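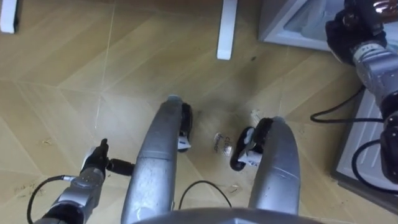
Allham Assembly passes Safe Storage and Dealer Licensing Act

ALLHAM, June 16, 2019 - The Allham Assembly has given final approval to the Safe Storage and Dealer Licensing Act, which sets new rules for the keeping, sale and transfer of privately owned firearms. The Act passed its third reading by a majority of two votes and now goes to the Office of the Assembly Clerk for entry in the statute register. Its main provisions take effect in October.

The Act replaces Parts 3 and 4 of the existing Firearms Ordinance. Part 1 (definitions) and Part 2 (certificates for sporting use) remain in force with minor amendments. Part 5, on antique and deactivated weapons, is not affected.

Storage requirements

Holders of a firearm certificate must keep each firearm in a locked steel cabinet fixed to a wall or floor. Ammunition must be kept in a separate locked container. Where a household includes a person under the age of eighteen, the keys or access code may be held only by the certificate holder.

A certificate holder who stores firearms at a club or range must lodge a copy of the storage agreement with the licensing office. The agreement must name the premises, the person responsible for the armoury and the serial number of each firearm held there.

Licensing officers may inspect a cabinet at the time of first application and at each renewal. Inspections outside those times need written notice, except where a warrant has been issued. The notice must state the reason for the visit and the name of the officer attending.

Dealers and transfers

All sales between private individuals must be recorded through a licensed dealer. The dealer will check the buyer's certificate against the central register before the firearm is handed over, and will keep a record of the transaction for the period set out in Schedule 2. The Act caps the fee a dealer may charge for recording a private sale. The cap will be set by regulation and reviewed each year.

Gifts and inheritance are treated as transfers. Executors have a period of grace in which to register, sell or surrender firearms forming part of an estate. During that period the firearms must be lodged with a dealer or at a police station.

According to the licensing office, 187 dealers and clubs hold a current trading or storage licence in Allham. Existing licences stay valid until their printed expiry date. New applications received after the commencement date will be assessed under the revised criteria, which include a check on company directors as well as on the named licence holder.

Penalties

Failure to store a firearm in line with the Act carries a fine of up to 800 crowns for a first offence. A second offence may lead to suspension of the certificate. Suspension can be appealed to the district court, and the firearms concerned must be surrendered while the appeal is heard.

Changes made during passage

The bill was introduced by the member for Sedano, Dayana Huerta, and was amended twice at committee stage. The first amendment removed a proposed limit on the number of sporting rifles held under a single certificate. The second - moved by the member for Orbán - added the exemption for deactivated weapons on museum display.

A proposal for a waiting period on all first purchases was withdrawn before third reading. The Assembly has asked for a separate report on the subject.

"The present ordinance was written for paper records and has been patched many times," said Ms Huerta. "The Act puts storage, sale and transfer under one set of rules. Most certificate holders already meet the storage standard and will have little to change."

Register and forms

The central register will run on Protadis, the records system already used for vehicle and boat licences. Dealers will be issued with login details before commencement. Those without internet access may continue to submit returns on paper, using the revised transfer form.

The licensing office will publish guidance on cabinet specifications, together with a list of standards accepted as equivalent. Cabinets approved under the present ordinance will not need to be replaced if they are fixed as the Act requires. Certificate holders do not need to contact the office unless their storage address has changed.

Notes to editors

The full text of the Act, the explanatory memorandum and the record of the third reading can be inspected at the Assembly library during opening hours.

"Firearm" has the meaning given in Part 1 of the Firearms Ordinance. Air weapons below the stated power limit are outside the scope of the Act.

Requests for interviews should be sent in writing to the Assembly press office.

ENDS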